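Ticket 1218: Handheld stock app drops off the wireless at the packing benches
Site: Stalturden. Raised by: packing. Assigned to: Esmaeil Rashti. Status: closed

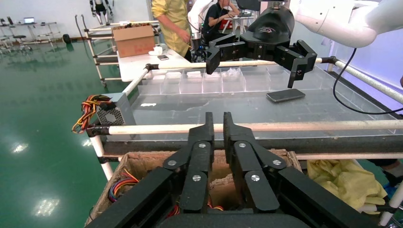
Reported fault

Staff at the packing benches say the Lolimov stock app logs them out during picking. The phone stays switched on and shows full signal, but the app goes back to the sign-in page and the open pick list is lost. It began in March. The office and the loading bay are not affected. Paper lists are being used as a stopgap.

Set-up

The phones are Android and all have the same build of the app. They join the staff wireless network, which is served by one access point over the benches, one in the office and one at the loading bay. The app talks to the stock server in the Kermani building over the site link. Phones get their addresses from the router at Stalturden.

Step 1. Reproduce the fault

Signed in on a test phone at the benches and left a pick list open. Logged out after 8 minutes. Signed in again and got the same result, though it took longer the second time. Did the same in the office and stayed signed in until I gave up at lunch.

Walked from the office to the benches with the app open. It froze near the double doors, then came back, then logged out. Walking the other way it froze but did not log out.

Step 2. Check the phone settings

Battery saving was on for the stock app. Turned it off on the test phone and tried again. No change. Left it off anyway, as the Lolimov set-up notes ask for that.

Also checked that the phone was set to stay on wireless during sleep. It was. Cleared the app cache and signed in fresh. Still logged out.

Step 3. Check the server side

Asked Kermani for the session log covering the morning. Each logout has the same message, "client address changed, session ended". There are no failed passwords and no server restarts. The server ends a session if the same sign-in turns up from a different address. This is a safety setting and they would prefer to keep it.

So the question is why the phones are changing address in the middle of a job.

Step 4. Check the addresses

Wrote down the test phone's address in the office, then at the benches. They were in different ranges. The office one came from our router as expected. The one at the benches did not match anything on the site plan.

Opened the page for the bench access point. It was replaced in the winter with a Prurau unit, and that unit had been left in router mode. It was handing out its own addresses with its own short lease. The other two access points are in bridge mode.

This also explains the freeze at the double doors, where the phone swaps from one access point to the other.

Step 5. First attempt at a fix

Changed the Prurau unit to bridge mode and restarted it. It came back up, but the phones at the benches could not get an address at all. Put it back to router mode so that people could carry on, and told packing to stay on paper for the rest of the day.

Looked at the cabling on Thursday. The wall cable was plugged into the port marked WAN. According to the Prurau manual, that port is switched off in bridge mode on this model unless a separate box is ticked. Moved the cable to LAN 1.

Step 6. Second attempt

Changed to bridge mode again and restarted. Phones picked up addresses from the site router straight away. Made the same walk from office to benches and back with a list open. There was a short pause at the doors, no logout, and the address stayed the same.

Step 7. Address pool

With the bench phones now using the site router as well, checked how many addresses it had to give out. The pool was set to 40 and nearly all of them were taken, mostly by visitors' phones that had been put on the staff network at some point. Raised it to 90 and moved visitors to the guest network. The staff password has been changed, so anyone who can't get on should ask for the new one by phone. Please don't write it on the whiteboard.

Notes from packing

Asked for feedback after a full shift. One logout was reported, and it was a flat battery. The label printer dropped once, but it is on a wired connection and will need its own ticket if it happens again.

Outstanding

The spare Prurau unit in the store cupboard will have the same default settings. Set it to bridge mode and use LAN 1 before fitting it anywhere. The site plan still shows the old access point. I will update it when I next have the drawing open.

Kermani have made no changes and the session setting stays as it was.

Closed by E. Rashti with packing's agreement. Reopen under the same number if the "client address changed" message comes back.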